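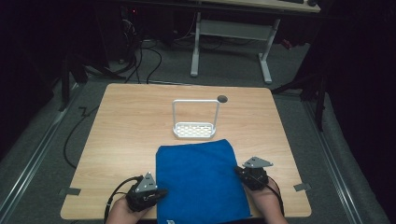 Blue towel, folded, next to the white metal holder.

1/ Read another article this morning telling me to wash my towels after every three uses. Three! The one before it said weekly. The one before that said every other day in summer. I'd like to know where these numbers come from.

2/ So I went looking. The article links to a survey. The survey was paid for by Stotura, who sell laundry liquid. 3139 people were asked how often they wash their towels, and the answers got written up as how often they should. Those are different questions.

3/ Nowhere did anyone swab a towel. I read all 23 pages of the PDF. Page 14 is a voucher.

4/ Then there's the fabric softener business. Half the advice says it makes towels fluffy, the other half says it coats the fibres so they stop soaking anything up. I gave it up in December and my towels dry me better now. Or I want them to. I didn't measure it.

5/ Vibeke Ketilsson replied to my last moan saying vinegar in the rinse fixes everything. Malou Juhl says vinegar ruins the rubber seals. Both very sure. Neither has a source, bless them.

6/ The "hotel quality" label is my favourite. Which hotel? I've stayed in one in Flekbridge where the towel was basically a tea towel with ambitions.

7/ What I do: hang it up spread out, wash it when it smells or about once a week, and 60 degrees if someone's been ill. My mum did the same with no survey at all.

8/ Someone's now asking about bath mats. I have seen a headline claiming 80% of us are doing bath mats wrong. Haven't clicked it — will report back if I weaken.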